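I play right back, badly, for a Sunday-league side called Hladun Rovers, and I also wash the kit. All of it. Nobody else had a utility sink, so in March I said yes to "just this once," and by now I've put something like a full season of other people's mud through my own machine. What follows is everything I've learned about looking after soccer gear at home, in no special order. If you have a kid who plays, most of it works for them too (small socks, same smell).

## Mud first, water later

Let the mud dry. I know you want to throw everything straight in, I wanted to too, but wet clay just gets pushed deeper into the knit. Hang the shorts over something outside, go have your dinner, then whack them against the back step and go over them with a stiff brush. You'll lose most of it right there. Then a cold rinse in the sink, and only then the machine.

Grass is different. Grass you want to get at the same evening. I rub in a little dish soap with my fingers, leave it while I do the rest, and rinse from the back of the fabric so the stain goes out the way it came in. For white shorts that have really been slid in, I make a paste of oxygen bleach powder and warm water and leave it on for half an hour. Check the label first, and keep it away from the badge.

Blood: cold water, always. Warm sets it. Ustyna Stetsiuk, our keeper, swears by spit for small spots, and I've tried it on my own nosebleeds and yes, okay, it works.

## Washing the shirts

- Inside out, every time. Numbers and sponsor prints crack from rubbing.
- Cool wash, gentle spin.
- Half the detergent you think you need. Too much stays in the polyester and holds on to the smell.
- No fabric softener! It coats the fibers and the shirt stops breathing.
- Zip up the training tops before they go in. One open zipper chewed up two of our home shirts.

If a shirt comes out clean but smells again the second you warm up in it, soak it in cold water with a cup of white vinegar for an hour before the next wash. Don't mix vinegar and bleach, ever, and don't do one right after the other in the same bucket either.

Our away shirts are made by Sornetti and they're a dark red that runs like crazy. I wash them alone. I've been told the dye settles down after a few washes. It's been a lot more than a few washes.

As for drying, I never use the dryer on anything with a number on it. A line in the shade is best. In winter I use a folding rack with a fan pointed at it, and I turn the shirts around at halftime of whatever match is on, which is a good way to remember.

## Boots

Knock them together outside, sole to sole, before you get in the car. If you do one thing on this page, do that one.

At home, pull out the laces and the insoles. Old toothbrush, lukewarm water, a drop of dish soap. A wooden skewer is great for the packed stuff around the studs. Then stuff them with newspaper and change the paper once, after an hour or so, when the first lot has soaked up what it can. Keep them off the radiator. I cooked a pair that way and the sole peeled off like a banana skin the next time I tried to take a throw-in.

For real leather, rub in a thin coat of conditioner once they're dry, and work it into the crease where your toes bend. The synthetic ones just need a wipe.

Screw-in studs should come out every few weeks, even if they're not worn. A dab of petroleum jelly on the thread keeps them from rusting in place. Mine did rust in place, and Fedir Nechyporuk had to get one out with locking pliers in the parking lot while the other team warmed up. 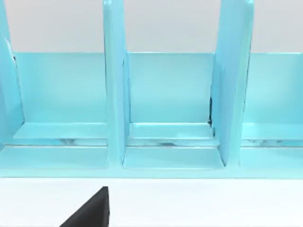
Laces can go in the machine in a mesh bag with the socks. Tie each pair together loosely or you'll be sorting them until bedtime.

## Gloves and shin guards

These are where the smell lives.

Shin guards with a hard shell can be washed in the sink with soap and stood up to dry. The soft ankle sleeves usually come off, so take them off and put them in with the shirts. If they don't come off, sprinkle baking soda on the lining overnight and brush it out in the morning.

Keeper gloves are fussier. Rinse them under lukewarm water with your hands in them, and rub the palms together as if you were washing your hands. Use glove wash if you have it, baby shampoo if you don't. Squeeze, don't wring, because the latex tears. Dry them flat, out of the sun, and don't leave them palm to palm in the bag. They'll stick and take chunks out of each other. Ustyna lost a fairly new pair of Zanas that way.

## Keeping it all in one place

I spent a year with kit in three closets and one car trunk before I gave in and gave it a proper spot. My rules now:

1. Clean shirts are stored in number order, folded with the number facing out. I count nothing, I just look for the gap.
2. Socks get rolled in pairs, with the tops folded over. Loose socks are how you end up playing in one navy and one black.
3. Anything damp doesn't go away. It waits on the rack.
4. Bibs live in their own bag because they're never truly clean.
5. Tape, spare laces, stud key and pump needles all go in one old lunch box with a lid that really closes.

The bag itself needs some love too. Turn it upside down and shake it out, wipe the inside with a cloth and a bit of vinegar water, and leave it open overnight. A bar of plain soap in the side pocket does more than any of the sprays I've bought.

## Balls

Wipe them down with a damp cloth and let them dry indoors. Let a little air out if they're going to sit for the winter break, and wet the needle before you push it in. A dry needle wrecks the valve. I've killed two Kerkitz match balls like that, and Inna Stelmakh, who runs our money, still brings it up.

If you've got a slow leak and can't find it, hold the ball under in a full sink and look for bubbles. Leaky valve? A drop of silicone or glycerin oil on the needle, in and out a few times, and see how it is the next day.

## A few leftovers from teammates

Melaniia Karpenko freezes her shin guards in a plastic bag between games. I think this does nothing, but hers do smell better than mine, so draw your own conclusions.

Her sister Khrystyna writes initials inside every collar with a laundry marker, and goes over them again every few months. I copied her and the arguments over who has whose medium have pretty much stopped.

Chewing gum on a tracksuit (it was on the bench, I sat on it): ice cube in a bag, hold it on until the gum goes hard, then scrape with an old bank card.

And if you're the one who does the wash, get the players to turn their own socks right side out before they hand them over. I now leave balled-up socks exactly as they come, wash them that way, and give them back that way. Khrystyna complained once. Hers have been perfect ever since.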